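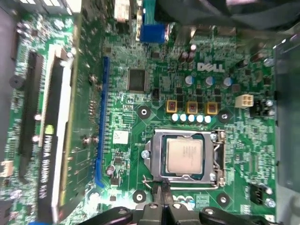
Stultbridge repair drive passes 1,249 computers

2021-10-28

The Stultbridge Library's computer drive has blown right past its goal! Families in town have now taken home 1,249 refurbished desktops and laptops, and the waiting list that stretched out the door in September is finally down to 19 names.

The drive started last winter, when the library asked local offices to hand over machines they were about to throw out. Donations poured in from all over the county (one insurance office in Alach cleared a whole storage floor), and by the end of summer 2,619 computers had come through the loading dock. Those too old to fix are stripped for memory, drives and power supplies, so even a dead desktop can help get another one running.

"I thought we'd be lucky to do a couple hundred," said Jade Haworth, who runs the library's adult learning program. "Then people kept coming back with their neighbors' computers, and their neighbors' neighbors' computers. It's been wonderful."

Each computer goes out with a keyboard, a mouse and a free two-hour class. The evening sessions taught by Dezső Virág have been so popular that a second room has opened upstairs, and a beginners' group for seniors begins next month.

Desktops, laptops and flat monitors can be dropped off at the Gondow Street entrance whenever the library is open. Printers can't be accepted. Anyone who wants a computer can sign up at the front desk with a library card.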